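How to Follow a Merchant Ship From Your Kitchen Table

By Banafsheh Tehrani
February 9, 2022

My brother-in-law went to sea as a second engineer when our kids were small, and for the first few years all we had was a phone call from port whenever he could find a phone. These days my sister can open her laptop over breakfast and see where his ship was twenty minutes ago. She still rings me to ask what the little arrows mean, though, so I finally wrote it all down for her, and then I thought other families might like it too (and anybody who just enjoys ships, of course!).

You don't need any special equipment. A computer or phone, a free account on one of the tracking sites, and a notebook will do nicely.

Start with the right ship

Ships change their names far more often than you'd think. A bulk carrier called Vuorinen this winter may have been the Zidwood two owners ago, and there may be a tug somewhere with the very same name. What doesn't change is the IMO number, a seven-digit number that stays with the hull from the shipyard to the scrapyard. Ask your sailor for it before he or she leaves, and write it inside the cover of your notebook. Type that into the search box and you'll get one ship and one ship only.

You'll also see something called an MMSI, which has nine digits. That one belongs to the radio equipment and goes with the flag, so if the ship is moved to another country's register it will get a new one. Handy to have, but don't rely on it over the years.

Reading the position

Ships over a certain size carry a transmitter called AIS, which sends out the ship's name, position, speed and heading every few seconds while she's under way. Stations on shore pick this up and pass it along to the websites. Click on your ship and look for the time of the last report first, before you look at anything else. I can't say this strongly enough! A ship sitting still on the map may be sailing along happily with no shore station near enough to hear her.

Speed is given in knots. One knot is one nautical mile per hour, a bit faster than a mile per hour on land. A loaded bulk carrier plods along at 12 or 13 on a good day, and container ships go quicker.

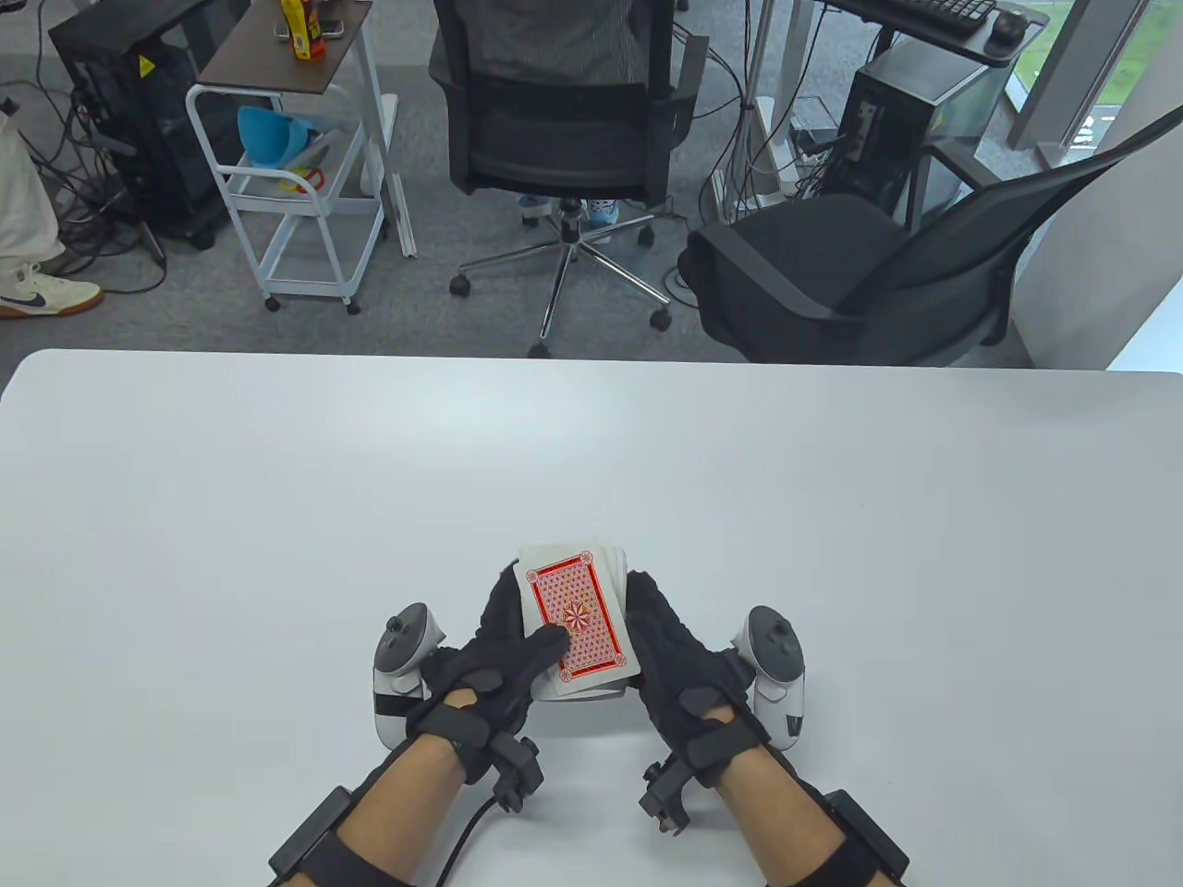

Next comes the line that says "Destination." The crew types this in by hand, so it can be misspelled, shortened, or left over from the last voyage. My sister once had herself in quite a state over a port she'd never heard of, and it was only the December destination that hadn't been changed yet. The arrival time is typed in by hand too. Treat both as a friendly hint.

When the ship goes quiet

Sooner or later the reports will stop, and I'd like you to be ready for it. Shore stations generally reach 60 nautical miles at the most, often less, so on an ocean crossing a free account will show you nothing for days and days. Satellite reports fill in the gap, but the sites usually charge for those. We paid for 2 months once and then decided we could live without it.

There's another reason as well. In waters with a risk of piracy, a captain is allowed to switch AIS off if he believes that leaving it on would put the ship in more danger. Other captains keep it on so that naval patrols can find them. Either way, a silent ship in those waters is no proof that anything has happened. If you're worried, call the family contact at the manning agency or the shipping company. Ask for that person's name and direct number before the contract starts, and tape it to the refrigerator.

Please don't post the ship's route or your sailor's messages on public pages while she's in a risky area. I know it's tempting when you're proud of somebody.

Keeping a log

I keep ours in a plain ruled notebook, one line per day: date, time of the report, position, speed, and where she seems to be heading. Copy the position just as the site gives it. To see how far she has come, use the distance tool on the site and measure from one of your lines to the next. On the last long run, from Teltow's home berth out to the first fuel stop, our log came to 2622 nautical miles, and my nephew drew the whole thing on an old school atlas in red pencil.

If the site offers email alerts, set one for arrival in port and one for departure. Brisow, the tracking app my sister uses on her phone, has them under a small bell at the top - it took the two of us an entire afternoon to find it. Skip the alerts for every change of speed, or you'll be woken up all night long while the ship waits for a pilot.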